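The table after supper

Laimutė Stankevičius lives in Iresholm since eleven years, and in this time she has written one thing only: a notebook about how people clear their tables. It has now 196 pages. Next August a small press in Whitelaw will print 500 copies of it.

I asked her first why tables. "Because everybody has one and everybody is a little ashamed of it," she said. "When I visit, people run in front of me and carry away the cups. I ask them please to stop."

She began with her neighbor, Trudy Kingi, who let her sit in the dining room after meals and write down the order in which things went back to the kitchen. Plates left first, nearly always. Spoons and forks stayed longer. Paper stayed the longest.

"Paper is very difficult," Laimutė told me. "A plate has a place. A drawing has no place. You cannot wash it and you don't want to throw it, so you move it from one side to the other side until you must eat again."

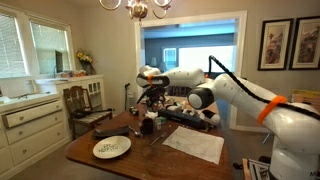

A dining table before clearing, with plate, mug, cutlery and a sheet of paper.

I wanted to know if she has a method to recommend. She was quiet for a moment and then she laughed. "My publisher asks the same. I have only small advices. Take one tray and fill it, and do not walk with one cup. Leave a drawer open while you work, and close it when the last thing is inside."

Trudy, who was making coffee for us, did not agree with the tray. "I tried her tray for one month," she called from the kitchen. "It became one more thing on the table."

Laimutė wrote this down too. She does not mind to be contradicted, and the notebook has a whole chapter with objections. The longest comes from Till Sperling in Garkberg, who believes that a table should be cleared only in the morning, with daylight and a rested head.

"He wrote me four letters," she said. "I think he is wrong, but his letters are very good, so I put them in."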